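Gulton Wedding Notices Archive
Progress report to the Skorkon Fund, period ending September
Prepared by Kanako Minami, project lead

1. Scope
The grant covers scanning, transcription and indexing of wedding and engagement announcements printed in the Gulton weekly paper. The agreed target is 1000 notices. Anniversary notices are outside the grant and are being set aside unscanned.

2. Work completed
Scanning stands at 444 notices. Of these, 177 have been transcribed and checked against the printed page. Haruto Mizuno handles scanning and Kumiko Okabe transcription. Each record holds the names of the couple, parents, attendants, officiant, place of ceremony and place of reception, where printed.

Bound volumes from the Nullwood branch arrived in fair condition. Two have tight spines and lose text at the inner margin. Veerle Coppens is comparing them with the loose copies – so far the missing lines have been recovered in every case but one.

3. Indexing rules
Brides are indexed under both surnames when the notice gives both. Where a notice names the bride only as "Mrs." with the husband's name, the engagement notice is searched first. If none is found, the record is marked incomplete and left open. Nicknames are entered as printed and are not expanded.

4. Spending
Scanning costs are within budget. The Kasprzak binding repair was charged to the supplies line, with 30 percent of that line remaining. No transfer between lines is requested.
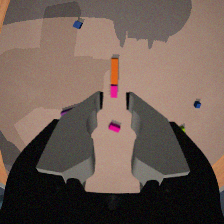
5. Next period
– Finish transcription of the notices already scanned.
– Scan the second Nullwood shipment.
– Send a sample of the index to Sachiko Mizuno for review of name spellings.
– Agree on a rule for double weddings, which now produce two records with the same attendants.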